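Can a Robot Clean Your Room Yet?

Think about the last time you picked up your room. Maybe there was a sock under the bed, a book on the floor and a pile of blocks in the corner. You probably didn't think very hard about any of it. You saw the sock, you grabbed it, and you threw it in the hamper.

For a robot, every part of that job is difficult. This page explains why, and which chores machines can do today.

Chores robots already do

Some homes have a robot vacuum. It is low and round, and it rolls over the floor sucking up dust. Dishwashers and washing machines are machines that do chores too, though most people don't call them robots. They stay in one place and do the same steps each time you press the button.

Factories have used robot arms for a long time. An arm in a car factory may weld the same spot on every car that comes down the line. The car always stops in the same place, so the arm always makes the same move.

All of these machines are good at one job. A robot vacuum can't pick up the sock. Often it gets the sock stuck in its brush, and then a person has to come and pull it out.

Why picking things up is hard

To pick up a block, a robot has to do several jobs, one after another.

First it has to find the block. Many robots use a camera for this. A camera picture is just a big grid of colored dots, and the robot's computer has to work out which dots are the block and which dots are the table.

Next it has to move its hand to the right place. A robot arm has joints, a bit like your shoulder, elbow and wrist. In many small arms, each joint is turned by a motor called a servo. The computer tells every servo how far to turn. If one of them is off by a little, the hand ends up next to the block and closes on air.

Then it has to squeeze. A robot hand is often called a gripper, and many grippers have only two fingers. Squeeze too softly and the block slips out. Squeeze too hard on an egg or a ripe peach and you have a mess.

Your own hand does this well because your skin can feel. You notice when a glass starts to slide, and you hold it tighter before you have time to think about it. Most grippers feel very little or nothing at all.

Learning by practice

Igor Szewczyk teaches a Saturday robot club in the town of Plelgate. Kids in the club work with small arms and try to get them to pick up blocks and put them down again. One September, the club kept a tally of every try. They made 2,062 tries in all. One group worked on a single block for 237 tries before they were happy with it.

"Kids ask me when it will do their laundry," Igor says. "I tell them to try the block first. Then try it with the block turned sideways."

Turning the block matters. A robot that has practiced with a block facing one way may miss when the block faces another way. The same thing can happen if the lights are dimmer or the table is a different color. To get better, a robot needs practice with lots of small changes. Some robots learn from people, who guide the arm through a job again and again, maybe 200 times, while a computer records each move.

What about laundry and dishes?

A block is one of the easier things to pick up. It is stiff, it has flat sides, and it keeps its shape. A T-shirt doesn't. It can be crumpled in more ways than anyone could list, and it changes shape as soon as you touch it. Robots in labs have folded shirts, but many of them are slow and need help when a sleeve gets tucked under.

Dishes bring other problems. Clear glasses are hard for cameras to see, and wet plates are slippery. A kitchen also has people and pets walking through it, so a strong robot has to be very careful about where it moves.

So can a robot clean your room? It can do parts of the job. It can vacuum the floor if the floor is clear, and some robots can put toys in a bin. Doing the whole room without help, in any house, is still something engineers are working on.

Words to know

Gripper: the part of a robot that holds things
Joint: a place where a robot arm bends or turns
Servo: a motor that can turn to an exact position and stay there

Try it yourself

Put on a pair of thick mittens. Close one eye. Now pick up a coin from the table using only your thumb and one finger.
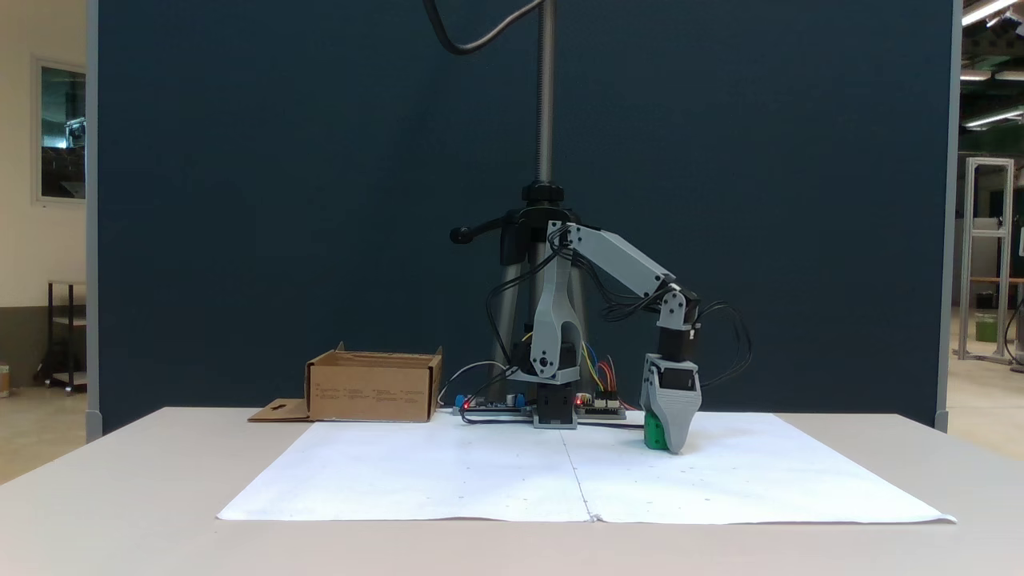

A small robot arm closes its two-fingered gripper on a green block. The black parts at its joints are servo motors.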